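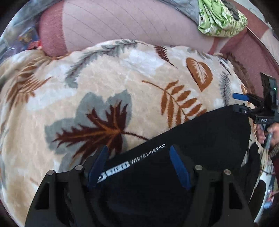 In February I always have the same problem. The heavy blankets are still on the bed, the lighter ones are waiting in the closet, and the laundry from the whole week comes to live somewhere between them. For many years I folded my clothes on the kitchen table, but the table is small and usually it has crumbs. Now I fold on the bed, on top of the leaf blanket, and I want to write a little about this blanket and how I take care of it.

I bought it in a shop called Skuvard, which sells things for the home and closes too early for people who work. I went in for pillowcases. The blanket was on the lowest shelf, and I saw first the big maple-like leaf, dark maroon, almost brown, with a grey-green leaf hiding behind it. I put my hand on it and after this I forgot the pillowcases. It cost 40, and I remember that I walked one time around the shop to think, as my mother taught me to do before spending money.

I like that the leaves are not all from one plant. There are ferns, there is a sprig with oval leaflets, and there is one orange-brown leaf in the shape of a heart that I have never seen on a real tree. My bedding is pink and maroon, so the dark leaves go well with it. The cream part goes less well with my life, because I drink coffee in bed on my free mornings.

Also I must say something about black clothes. A plush blanket and black clothes are not friends. The short pile holds every small thread, and then the black shirt takes these threads for itself. When I fold black things I do it like this:

- I shake the blanket out of the window first, holding it by the two short sides.
- I put the black clothes down with the inside facing out, and I turn them only at the end.
- I keep the lint roller on the windowsill. If it is in the drawer, I am too lazy to go for it.

For folding a long-sleeved top I smooth the body first with the flat hand, then bring the sleeves to the back, then fold up from the bottom in two steps. On a hard table this goes faster. On the plush the cloth does not slide, which helps with the sleeves, but the soft surface makes the last fold a bit crooked. I have accepted this. In the drawer it is not visible.

Washing the blanket is a bigger job. The first time I washed it together with towels and this was a mistake, it came out with hard little balls of towel in the pile and I was picking them out for two evenings. Now it goes alone, on cold, with half of the usual soap and no softener. I use the liquid from Linder, the one without perfume. I do not put it in the dryer. I hang it over 4 lines of the rack so that the weight is divided, and I turn it before I go to sleep. When it is dry I brush it in one direction with a soft clothes brush, and the surface becomes a bit shiny again.

My rack is from Rutwood and it is too narrow for a blanket like this, I should say that. One corner always touches the floor. I put a clean pillowcase under it – so in the end I did need the pillowcases.

I still have to decide where it will sleep in summer. Last year I pushed it into a plastic bag and in autumn it had deep folds that made the ferns look broken. They went away after a week on the bed, but I did not enjoy to look at them. This year I want to roll it and put it in a cotton bag on the top shelf. If the bag is too small I will sew one from an old sheet, I have a striped one which is torn only in the middle.

But it is still cold in the mornings, so the blanket stays. Tomorrow I will do the socks.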